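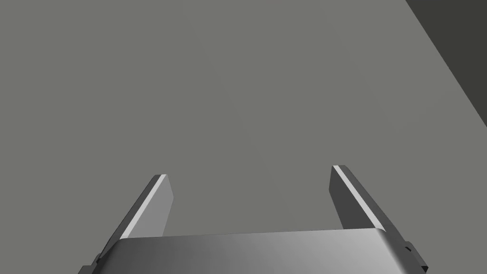 Kausar Baloch wrote: Same fault on our copy of Samex, I'm afraid. The left arm stops short and the log gives code 33. Did you ever get past it?

Hello Kausar, and thank you for writing - it is a comfort to know we aren't alone with this one at Trerville! I haven't got to the bottom of it yet, but you're very welcome to everything I've tried so far, in the order I tried it.

Step 1. I ran the dresser task with the right arm parked upright and its gripper open, so only the left arm had any work to do. It set off nicely towards the small things at the far end, and then the log filled up with the same line, 700 times over, until I stopped it by hand on Tuesday evening.
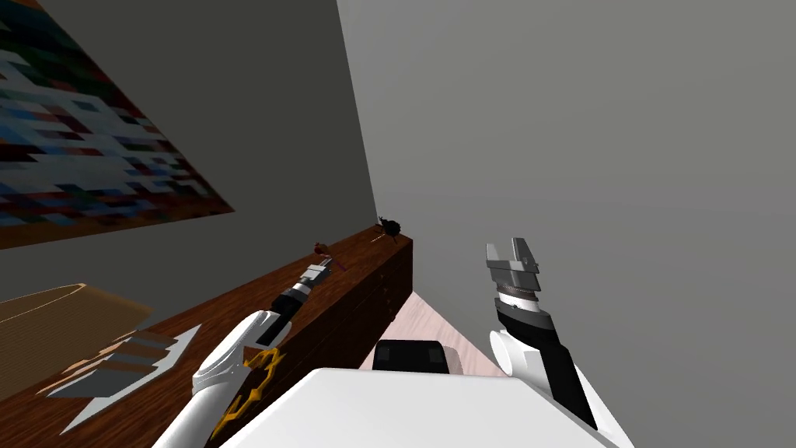 Step 2. I put the Bugti arm settings back to their defaults, closed everything down and started again from a clean scene. I had high hopes for this, I must say, but the fault came back on 3 runs out of 4.
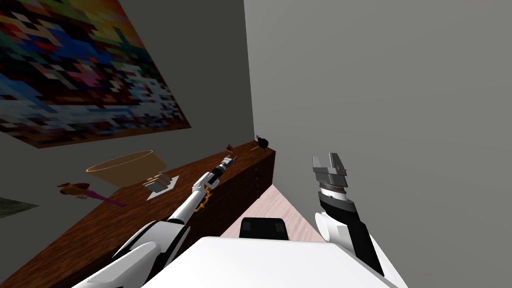

The one good run was with the speed limit turned right down, so I do wonder whether the joint check is simply too strict when the arm is at full stretch. Could you try the slow setting at your end and send me the log, whatever it says? I've asked Skulterura to keep the ticket open until we've compared notes.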